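4 min read
3 comments · 12 shares

Bench notes, Gravach cell
11 August 2023

Gripper was drifting open again at the start of the day. Touran had left me a line in the log saying it dropped the tape roll twice on Thursday's late run, both times on the move back from the far side. Same complaint as February, so I started where we started then and checked the fingers before touching any settings.

Took both fingers off. The pad on the left one had a shiny patch near the tip and had started to lift at the lower corner. Right one fine. Replaced both anyway from the bag of spares (that leaves one pair, I've asked Serer for more). Cleaned the old glue off with alcohol and a plastic scraper. Don't use the steel one, it leaves burrs and the new pad sits on top of them.

With the fingers off I could get at the slide. Some grit in the rail on the left side, nothing terrible. Wiped it, one small drop of the light oil, ran it by hand end to end until it felt even. There is still a faint notch at the wide end of travel. It was there in February too and I don't think it has changed.

Finger screws went back in with blue threadlocker. Last time somebody put them in dry and I found one backed out half a turn. Please don't.

Then the mount. The arm hangs over the table, so anything that loosens up top shows as the tip wandering at the bottom, and it's easy to blame the gripper for it. Went over the mounting bolts with the torque wrench. Two of them moved slightly before the click, both on the wall side. Put paint marks across all of them, yellow, so next time we can see at a glance if one has turned.
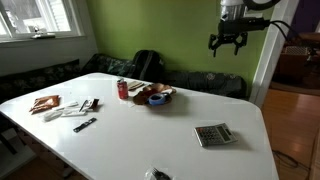 Zero and reach check came next. Homed the arm, jogged down over the table slowly and set the Z limit again, because the new pads are thicker than the worn ones were. Fingers straight down, closed, paper feeler under the tips. For the reach points I used what was on the table: the soda can toward the back, the calculator over on the right, and the black strip with the holes nearer the front. The calculator is a good check for Z, being low and flat, and if the limit is off you find out before you get to the can. The table top is glossy and shows every scratch, so go down the last bit in the smallest jog step.

Numbers for the book:

Z limit raised by 2 mm from the old value.
Grip force setting 105, unchanged. I tried it lower with the new pads and it held, but I'd like to see a full week on the old setting before we change anything else.
Dwell after close, 6 ticks. Was 12. Hooman had doubled it in the spring to cover for the slipping and it never got put back.

Cables. The black ones coming off the arm curve out to the right, and that loop needs to stay loose. Ran the wrist from one end to the other and watched it the whole way. It clears, but the clip nearest the wrist had slid down and was pinching on the far turn. Moved it back up and put a wrap of tape under it so it has something to bite on. No nicks in the jacket that I could see or feel. I unplugged and reseated the gripper connector while I was there. Pins looked clean.

Hooman asked whether the dropouts in the log could be the cable and not the pads. Could be both. The log shows the gripper reporting closed and then a position error on the return move, which to me reads as the part sliding out. A bad connection ought to show as a lost message, and I only found one of those, early Wednesday, nowhere near a drop. I'd still swap the cable when the Vurkbridge order comes, just to take it off the list.

After lunch I ran the short pick routine with the tape roll. No drops. Then the same again at full speed. One hesitation on the approach, no drop. I think the hesitation is the planner and has nothing to do with today's work, but I've saved the log under today's folder if anyone wants to look. Did not get to the soft items. Bags and wrappers are where the old pads were worst, so don't call this fixed until those have been run.

Amini controller still throws the clock warning at startup. Cleared it and carried on. Battery, probably. It's a coin cell behind the side panel and needs the power off at the wall, not just the switch on the front. I didn't want to lose the offsets in the middle of a calibration, so it waits until they're backed up.

Left to do:

- soft item run, Touran on Monday
- back up offsets, then the coin cell
- new gripper cable when it comes
- look at the paint marks after a few days of running, wall side first
- write the February pad change into the maintenance sheet, it's only in my notebook

The old pads are in an envelope in the top drawer, marked left and right. Keep them for now. I want to put them next to the ones that come off this time next year, or sooner if it comes to that.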